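A long week of picking things up

Posted 08/03/2023

I promised a few of you an update on the gripper project, and since the kettle is on and my wrist needs a rest, here goes. For anyone new to the blog: I've been collecting examples for a learning system, which mostly means I hold a gripper in my hand, with a camera on it, and do small everyday jobs with it over and over, so that later on a model can study the recordings and (fingers crossed!) learn to do the same jobs with an arm. The set I'm building is called Fanden, after nothing in particular. I liked the sound of it.

The whole thing happens at a table in my place in Cedstead. I had grand plans for a proper studio with a backdrop and lamps on stands, and then I looked at what lamps on stands cost and went back to the table. It's pale wood with a long slanting grain and a couple of dark little marks over on the left side, and I've grown very fond of those marks, because they tell me at a glance whether I've drifted from where I stood the last time.

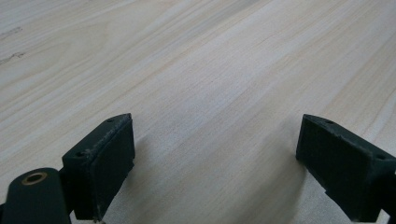

Anyway, I've settled into a rhythm now. Every recording starts with the jaws wide apart and my hand as still as I can manage, and I count to 2 before I go anywhere near the object. I used to rush this. My early recordings begin with the gripper already halfway through a swoop, and when I went back to cut them up I couldn't tell where one try stopped and the next one began. I threw out a whole evening's work over it and sulked until bedtime.

As of last night Fanden holds 2,840 recordings, which sounds like a mountain until you start training on it and find it's more of a speed bump. There are 23 different objects in there, from a wooden spoon to a roll of tape that I have dropped more often than I'd like to admit. I try to do 18 tries with an object before swapping it for another. Past that my hand gets lazy and every try comes out the same, and a model that has only ever seen one lazy reach is going to be pretty lost when the spoon is turned the other way.

The fingers are holding up well, by the way. They're dark green and scuffed pale along the top edges, and I keep telling myself I'll print a fresh pair, but the pads still grip and I don't want to change how they look to the camera in the middle of a set. Maybe in the fall.

The other thing I've gotten better about is notes. I keep them in a little program called Marchuk, which is really just a list with a search box, and I write down the object, the light, and whether I thought the try went well. "Slipped, caught it" is a very common entry. I keep the slips in, too. I went back and forth on that for ages, and I may change my mind again, but for now my feeling is that a bit of fumbling and recovering is worth having in there.
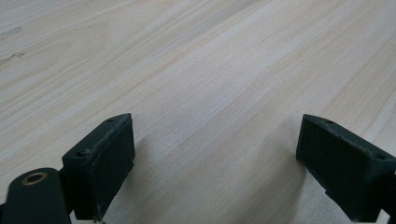

What's next for August

More objects, first of all, and softer ones. Socks, a dish towel, maybe a bag of rice if I can get a decent hold on it. Cloth scares me a little, as it never lands the same way, but I can't put it off forever.

I also want to try a second table. Everything in Fanden so far has the same pale wood under it, and I have a nasty suspicion that the model has learned my tabletop every bit as well as it has learned the spoon. There's a darker one in the hall that would do nicely once I clear the mail off it.

And then there's Miltunura, the training code I've been patching together in the evenings. It runs, it makes a graph, the graph goes down, and then the thing reaches very confidently for a spot well to the side of the cup. I think my timestamps are off between the camera and the jaw opening, so that's the first thing I'll be poking at. If you've dealt with that sort of mismatch before, please leave a comment, I read them all and I'm happy to be told I've missed something simple!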